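Why Do Shelves and Cabinets Have Slots?

Look closely at a shelf or a cabinet and you may find a long, thin groove cut into it. A groove like this is called a slot or a channel. It is lower than the surface next to it, so light does not reach all of it.

Slots do different jobs. Some hold the edge of a panel, so the panel stays straight without nails. Some let a door slide from side to side. Others are a place to put your fingers - a handle that does not stick out.

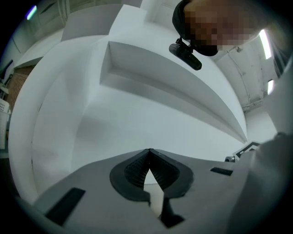 Godfrey Makori writes that the slot in his bedroom cabinet is where the dust goes, and he wants to know how to get it out. A dry paintbrush works well. Start at one end and push the dust along to the other, then wipe it up with a cloth.

White furniture makes a slot easy to find. The flat parts look bright and the inside looks gray, and that gray is a shadow. Try it at home in June, when the sun is strong. Check one slot in the morning and again at 4 p.m. - the shadow may have moved.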